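Das Rack steht jetzt im Arbeitszimmer

Mittwoch, 10. Juli

Im Juni habe ich das Gestell aus dem Keller geholt, 15 Stufen hoch, ohne den Server. Der kam danach einzeln. Jetzt sitzt der Switch von Netgear oben und der Dell direkt darunter.

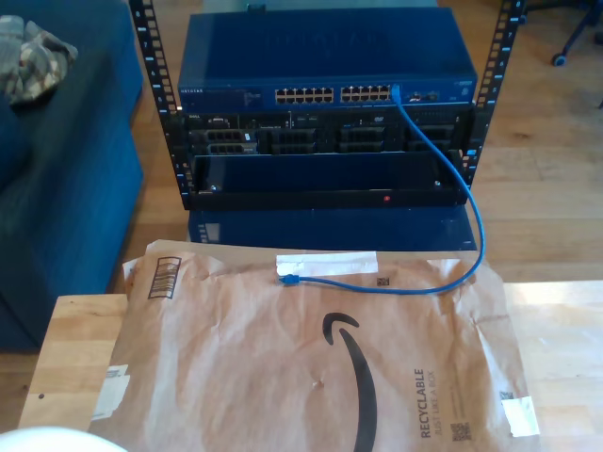
Beschriftet ist noch nichts. Die blauen Kabel habe ich bei Sorari bestellt, bis zu 90 Zentimeter lang, für den Schrank reicht das. Zwei davon gehen zurück.

Am Abend habe ich mich dann um das Holz gekümmert. Helle Platten mag ich lieber als dunkle, auch wenn man jeden Fleck sieht.

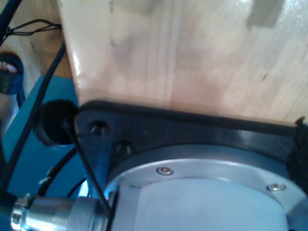 Geölt wird erst nächste Woche. Vorher muss ich noch nach Clalley, Schleifpapier kaufen.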